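Section 4. Fitting the Araya girth sensor and taking a first reading

Read this section with the horse already tied up and the saddle off. The printed quick card in the box skips steps 3 and 6, and most of the bad readings we get sent come from people who used the card alone.

What the sensor does, and what it doesn't

The Araya reads heart rate and stride rate through the girth. It does not tell you whether your horse is fit, sound or happy in its work, whatever the sticker on the lid suggests. Treat the "readiness score" in the app with suspicion. It is worked out from the same two measurements, and a horse that has just heard the feed cart can score as badly as one that has done too much the day before.

Fitting

1. Charge the unit until the light stays green. A blinking green light means it is still charging, even if the app says 100 percent.

2. Brush the girth area on the left side, a hand's width behind the elbow. Remove dried sweat and mud.

3. Dampen the coat with plain water. Contact gel works too, but we have compared the two at the Gultthorpe yard and could not find a difference worth the price of the gel.

4. Slide the sensor into the sleeve with the two metal pads facing the horse. The sleeve will accept it the wrong way round and the app will not warn you.

5. Fasten the sleeve to the girth and saddle up as usual. Do not tighten the girth beyond your normal hole to get a better signal.

6. Walk the horse in hand for 2 minutes before you open the app. Pairing while the horse stands still often gives a reading that is half the true rate.

CAUTION: Check the skin under the pads after every ride. If you find rubbing, heat or lifted hair, stop using the sensor until the skin is normal again.

First reading

7. Open the app and choose New Horse. Type in the height and age. Leave "discipline" blank – it changes the color of the graphs and nothing else that we have been able to find.

8. Wait for a resting figure. Most grown horses at rest sit close to 40 beats a minute or a little under. If the app shows a much higher number and the horse looks calm, check the pads before you worry about the horse.

9. Ride a warm-up of walk and trot, then one steady canter on each rein.

10. Stop, and keep the app open until the rate has come back down. This is the part worth having.

Note: The app stores 400 rides and then starts to overwrite the oldest. Export them first if you want them. The Vivanley model keeps its rides on the unit instead, and the steps in this section do not apply to it.

After use

11. Take the sensor out of the sleeve and wipe the pads with a damp cloth. Wash the sleeve by hand with mild soap and rinse it well.

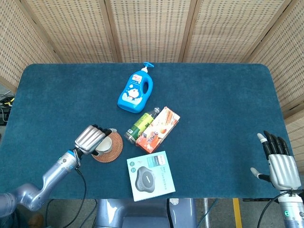 Pump bottle and drink bottle on a teal cloth.

12. Dry the sleeve flat, away from direct heat.

If the app shows error 261, the pads have lost contact. The help page recommends a new sleeve. Repeat steps 2 and 3 before you buy one. Sleeves and spare pads can be ordered from Cunberg under the same part number.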